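This site uses cookies to remember your preferences. Accept all | Manage settings

Small Drawers, Big Promises: A Gallery

21 May 2025

I don't trust small storage. I've said so on this page before and I got mail for it. Every desktop drawer cabinet I've bought was going to fix my desk, and every one of them turned into a place where dead pens and foreign coins went to wait for the next cabinet. So when a reader from Stanow wrote to tell me that little plywood cabinets had changed her life, I wrote back asking which part of it.

Still, I said I'd give the things a fair look. This gallery is the look. It is short, and there are no buying links in it, so don't go hunting for them. My own test piece was a secondhand Kornley desk cabinet, bought in February for 47 dollars, which seemed like a lot for a box to lose stamps in. It lives on a shelf at home and isn't shown here. It comes up in the comments below all the same, mostly as a complaint.

1. The handle

Pale wood, white drawer front, long black handle with rounded ends. I'll admit the handle is the part I like. A drawer this small usually gets a knob the size of a pea, and you end up pinching at it with two fingernails. A long loop gives you something to get hold of. My Kornley has the pea. It has come off in my hand twice, and the second time it rolled under the radiator, where it still is. The drawer here is open only a little. I'd want to see one pulled all the way out with a full load of batteries in it before I said anything nice about the runners.

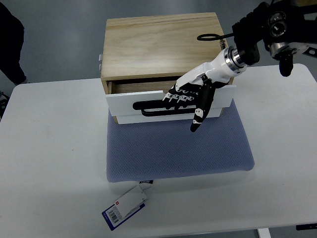

2. Two drawers, one good look from the front

Stacked white fronts in a plywood box, with a half-round finger notch in the top edge of each. The upper drawer has the black handle too, so it gets two ways in and the lower one makes do with a notch. I can't decide if that's thrift or taste. I do like that the edge of the top panel is left showing its layers, because plywood dressed up as solid oak annoys me more than it should. As for standing a cabinet on something soft, fine, it looks comfortable. I tried mine on a folded towel for a week and it leaned every time I pulled the drawer.
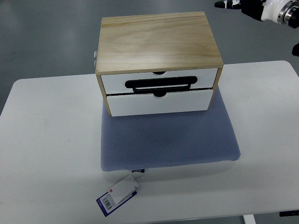
3. What goes in them

No picture for this one, only a list I'm not proud of. I emptied the Kornley last week and found 134 separate objects, 13 of them keys. I could match 4 of the keys to a lock. The rest was rubber bands, a warranty card for a Printon label maker I no longer own, and a receipt from Kopecký, the hardware store, for a packet of drawer knobs. I never found the knobs.

Would a second drawer have helped? The Stanow reader says yes, one for things you use and one for things you don't. I say the second kind belongs in the trash, and then you're back to needing one drawer. She has written to me again since then and we are not any closer.

4. Where I've ended up

I'd take the long handle over my pea-sized knob any day. I'd take the notches as well, with some doubts about how they'd feel after a few years of thumbs. I'm not buying another cabinet. If you own one with two drawers and can tell me what's in the bottom one without opening it, write in and I'll print your answer.

Get new galleries by email. Enter your address to subscribe. You can unsubscribe at any time.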